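Streaks on glass tabletop wont go away
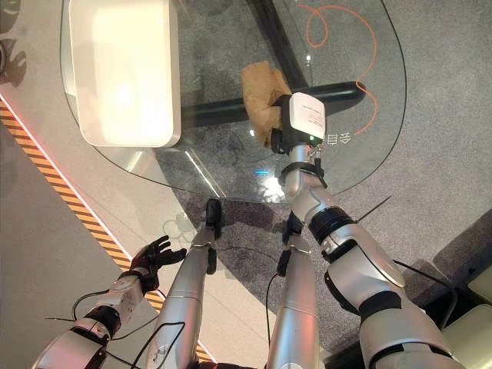
Had this table since December, the big rounded glass kind. Every time I clean it I get streaks, worst near the window. Tried blue spray, tried vinegar, tried newspaper. What am I doing wrong?? Guests coming saturday.

Vustau
Too much product, 99% of the time. Two sprays, not ten. Wipe with one cloth, then buff with a second dry one. And dont put fabric softener in with the cloths, it leaves a film that smears all over teh glass. Wash them again without it. Might need 2 washes.

Skadlow221
Hard water maybe. Get a jug of distilled, mix with a little rubbing alcohol. Cheap. Also not when the sun is on it, dries too fast

Brurnine
just get a wood table lol. had glass for years, never again

Related
Water rings on a wood dresser
Is vinegar safe on marble?
Best way to wash microfiber cloths
Scratch in glass shelf, fix or replace?
Sticky film on kitchen cabinets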